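Ese Bashir
May
Print this thread | E-mail this thread

Thread on budgeting for a parcel-handling arm, as I have just finished a second one and the first one was wrong. This is for small sites. If you have a capital projects team, you already know all of it.

The quote you get is for the arm, the controller and a pendant. On our Skiltstead job that came to less than half of what we finally spent. The rest was guarding, electrical work, the end effector, integration days and spares.

Start with the parcels. We logged a full Tuesday at the Laststead depot before asking anyone for a price: size, weight, surface, label position. Rigid cartons are the cheap end of the problem. Poly mailers are where the money goes.

Mailers sag, fold and slide over one another, and the label ends up on a curve. A suction cup that holds a carton all day will leak on a crumpled bag. Two-finger grippers cope better with loose film but are slower, and they want a decent view of where the edge is.

So budget for two end effectors and a changer, or pick one and accept a reject lane. We took the reject lane. A length of roller and a cage cost us far less than the changer did on paper.

Cycle time next. The brochure figure is for a fixed pick and a fixed place. Ask for it again with your own parcels, random orientation and the label facing up at the scanner. If the supplier won't run that test, put the number you were given in brackets and plan on less.

Grekitz ran it for us. 335 parcels, mixed, no sorting beforehand. They sent the raw log as well as the average, and I'd make the raw log a condition of any trial. An average hides the long stalls, and the stalls decide whether you still need a person standing there.

Label side matters more than we allowed for. Most induction stations want the waybill face up. A human flips a bag without thinking. An arm needs a second camera, a flip station or a second attempt, and each of those is a line in the budget.

Cables and covers. Nobody quotes for these unless asked. Ask whether a cover is included, what it's made of, how long it takes to change and whether it restricts the wrist. Then price a spare and the downtime to fit it.

Gripper fingers are consumables. Treat them like tyres. We hold 3 sets on the shelf and reorder when we open the second. Get the drawing released to you in the contract, so that a local shop can cut replacements if the supplier's lead time slips.

Ours did slip. 14 weeks for a part I could hold in one hand.

Window light. Check the cell position at several times of day before you fix anything to the floor. Low sun across glossy film will upset a camera that behaved perfectly at the demo. Blinds are cheap if bought early. Moving a bolted base isn't.
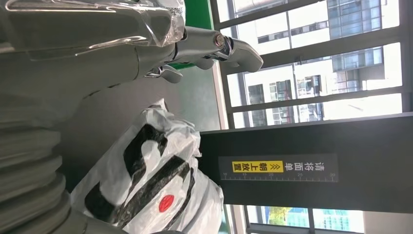 Asked Cáceres about leasing, and the reply was that a lease only makes sense if the gripper and the vision licence are inside it, otherwise you are renting the cheap part and buying the expensive ones. I'd agree with that. Read the schedule of equipment line by line.

Contingency: I put in 4,000 for items I couldn't name at the time. It went on a longer cable run, a second light curtain and an electrician's return visit. Next time it will be higher, and it will sit in the integration line so it can't be trimmed as "unallocated".

Training. Two operators and one maintenance person, off shift, paid. Add the cover for their normal work. We forgot the cover.

I'll post the blank spreadsheet once I've taken our supplier prices out of it.

Comments

dockside_mick: What did you allow for annual service? We were quoted a percentage of purchase price and it seemed steep.

Ese Bashir: We went for a fixed visit fee plus parts. Ask for both and compare over five years.

R. Pell: Agree on the raw log. Ours showed one stall of several minutes that never appeared in the summary.

tamsin_k: Would like the spreadsheet please. Does it split one-off and running costs?

Ese Bashir: Yes, separate tabs.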